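Gralteron Household Words

README

Gralteron is a small dataset of short texts about storing things at home. The texts are written in simple English. I collect them for people who study how we name ordinary objects, and for teachers who need reading material that is not about airports and hotels.

Contents

The dataset has 600 short texts. Each text is one paragraph, between two and 16 sentences long. They are kept in one file, texts.csv, with these columns:

id: a number, never used again if a text is removed
text: the paragraph itself
room: kitchen, bathroom, bedroom, office, garage or other
level: easy or medium, by my own judgment
source: brulari or ranjbar, see below

How the texts were collected

The first part, Brulari, comes from a writing group of adult learners. Every writer received a topic, for example "the place where I keep my papers", and wrote without a dictionary. I corrected the spelling but I did not touch the grammar, except where the meaning was lost.

The second part, Ranjbar, was written by fluent speakers on the same topics. It is smaller, and the texts in it are longer. Please do not compare the two parts only by length, the instructions were a little different.

Notes on naming

The most difficult word in the whole collection is "drawer". Writers use it for the part that slides, for the complete piece of furniture, and also for a small organizer that stands on a table. For this last object I also found "box with drawers", "mini cabinet" and "desk tower". All of these are left as they were written. If you need one common word, use the list in synonyms.txt, but it is made by one person and you may disagree with it.

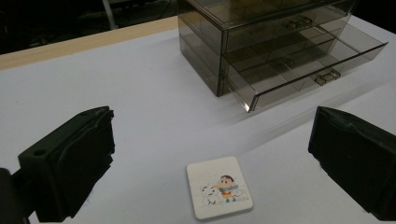
Known problems

- The garage texts are few, and most of them talk about bicycles.
- Some texts in the office group are really about a kitchen table where the person works. I did not move them.
- "Shelf" and "shelves" are counted as two words in the word list. This will be repaired in version 2.
- Quotation marks are not the same in all files. Old texts have curly ones.

Use and license

You can use the texts for research and for teaching, also in paid courses. Please write the name of the dataset and the version. It is not allowed to try to find out who the writers are.

The file can be opened with Pasport, the small viewer in the tools folder, or with any spreadsheet program. In a spreadsheet choose UTF-8 when you import, or the accents in some food names will be broken.

Changes

December: removed duplicate texts from Brulari, added the level column, corrected the room label for the laundry texts (now "other").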